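Ticket: Garero rig, left gripper stream drops frames during organizer box task
Project: Prirlow
Status: Resolved (see last entry)
Priority: Medium, raised to High after the fourth complaint, all four being mine
Opened: December 2020

Summary
Demonstrations recorded on the Garero rig fail import with "left/aperture: gap exceeds limit". The right gripper and the head camera import cleanly. Of 80 demonstrations in the batch, 11 were rejected. The importer doesn't tell you which part of the file it disliked, so the afternoon went on opening them by hand.

Steps to reproduce
Start a session on the current recorder build. Do the organizer box task at normal pace: open lid, move part, close lid, hands back to start. Stop, import, get told off.

Entry 1
Restarted the recorder. Restarted the machine the recorder runs on. Same result, though the fan is quieter now. Rolled back to the May build on the theory that it used to work then. It rejects the same task in the same way, and it also names every file "untitled", a feature I had managed to forget.

Entry 2
Swapped the left and right inputs at the capture box. The fault stayed with the left gripper, so the capture box is in the clear and I owe it an apology for the wording of the previous ticket. Recalibrated both grippers fully open and fully closed. Left aperture reads a sensible range when I hold it still and cycle the jaws, which of course it does, because I was watching.

Entry 3
Asked Bornus support. They suggested restarting the recorder.

Entry 4
Plotted left aperture against time for all the rejected files. The gaps aren't random. They bunch up at the point where the left hand goes in over the far side of the box, and again on the way out. Longest gap is 74 samples. During that gap the policy would be learning that a gripper can be open, then shut, with no opinion on how it got there. Ran a few slow repeats at the board to see what the hand was doing at that point. 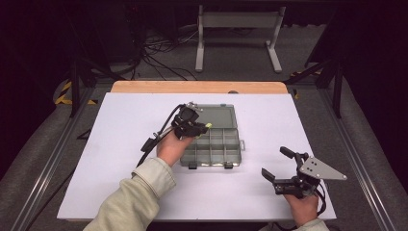
Dropped samples on the left stream follow the reach, so I stopped blaming software and started looking at the cable. On the left gripper it curves down toward the left edge of the board, and with the hand out over the upper left corner of the organizer there isn't a lot of forgiveness in the arrangement. The right cable just loops below its gripper and has never given me grief. Wiggled the left connector by hand with the recorder running and got a gap on demand, the first thing on this rig to happen on demand all week.

Entry 5
Replaced the left cable with the spare from the Panganiban kit. Added a strain relief clip at the gripper end and left more slack before the first tie-down. Recorded a fresh run of the box task, including some deliberately theatrical reaches. No gaps. Import accepted the lot without comment, its highest form of praise.

Entry 6
Data cleanup. The rejected demonstrations have been pulled from the Prirlow training set and not interpolated. I know the labelling script offers to fill gaps with a straight line. Please don't let it. The jaws don't move in a straight line and we'd be teaching the model to be confidently vague about lids.

Still to do
Put the gap check in the recorder so it complains at the end of a take and not at import.
Order a new spare for the Panganiban kit before they notice the colour of the one I put back.
Ask Bornus to amend their troubleshooting page to mention cables somewhere ahead of page 4.

Resolution
Faulty left gripper cable, replaced. Old cable cut in half and binned so it can't be put back in the drawer.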